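Project group: Cempaka Nasution, Aisyah Teoh, Dimas Liew
Supervisor: Saodah Yusof
Platform: Lonik hand on the Hillel arm, control software Rorine

## 4. Unplanned release during handover trials

### 4.1 Summary of the fault

During the November trials the Lonik hand opened without a command on two occasions while holding an object. On both occasions the object fell to the floor. No person was hurt and the arm itself did not move. The supervisor was told the same afternoon, and all trials with people inside the marked area were stopped until the cause had been found.

The fault is reported in full as it affected the schedule of the project and led to a change in the working procedure of the group.

### 4.2 Conditions of the trials

The handover task requires the hand to take a light object, hold it for the length of time set by the operator, and release it when the person receiving it pulls gently. Release is decided by the Rorine software from the pressure readings of the fingertip pads. If the reading changes by more than a set amount, the software treats this as a pull and opens the hand.

A session consisted of 63 handovers. Dimas Liew operated the arm, Aisyah Teoh received the objects, and Cempaka Nasution kept the log and was responsible for the stop button. The first unplanned release took place early in the session, and was at first put down to operator error. The log shows that this was incorrect. No command had been sent, and Ms Teoh had not yet touched the object. The session should have been stopped at this point. It was continued, and the second release followed before the midday break.

### 4.3 Investigation

The group first examined the power supply. The Hillel arm and the hand share one supply, and a short drop in voltage could in principle cause the hand to return to its open position. The voltage was recorded over a full run without any drop being found.

The software log was then compared with the pressure readings. In both cases the reading from one pad had risen suddenly and fallen back, and the software had opened the hand immediately afterwards. Rorine had therefore acted as it was written to act. The false reading came from the pad or from its wiring.

With the arm switched off and locked, each pad was pressed by hand while the cable was bent at the wrist. The false reading could be repeated when the cable was bent towards the palm. On removing the cover, the group found that the cable had been routed over the edge of a bracket and that its outer layer was worn through. The cable had been fitted by the group at the start of the term, following the drawing supplied by the workshop, but without the clip shown on the second page.

### 4.4 Identification of the pads
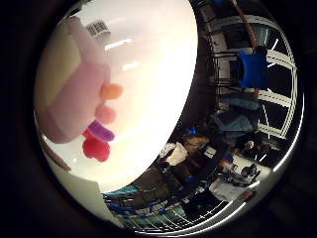
A further weakness was found in the way the log referred to the fingertip pads. Entries made by different members used different numbering, one counting from the top of the hand and another from the bottom, and an hour was lost in testing the wrong connector. The pads differ in colour, running from orange through pink and purple to a bright red one, and the group now enters the colour in the log in place of a number. The orange and pink pads sit next to each other and are alike in shape, so the entry for either must be read back aloud before a test is started.

### 4.5 Corrective measures

The damaged cable was replaced and the missing clip fitted. Teguh Nasution of the Halim workshop inspected the new routing and signed the job sheet. The following rules were then adopted:

- The wrist cable is inspected before each session, with the arm locked.
- A change in pressure must be seen on at least 2 pads before the software may open the hand.
- Any release without a command ends the session, whatever the suspected cause.
- Nobody enters the marked area until the operator has called "clear" and the log keeper has answered.

The second rule makes the hand slower to let go, and Ms Teoh reported that a firmer pull was needed. The group considers this acceptable for light objects.

### 4.6 Remaining work

The repaired hand has completed 5 runs without people in the area and without a false release. Mrs Yusof has asked for a further full session under the same conditions before handovers to a person are resumed. The wear on the remaining cables has not yet been examined, and the workshop drawing is to be reissued with the clip marked on the first page.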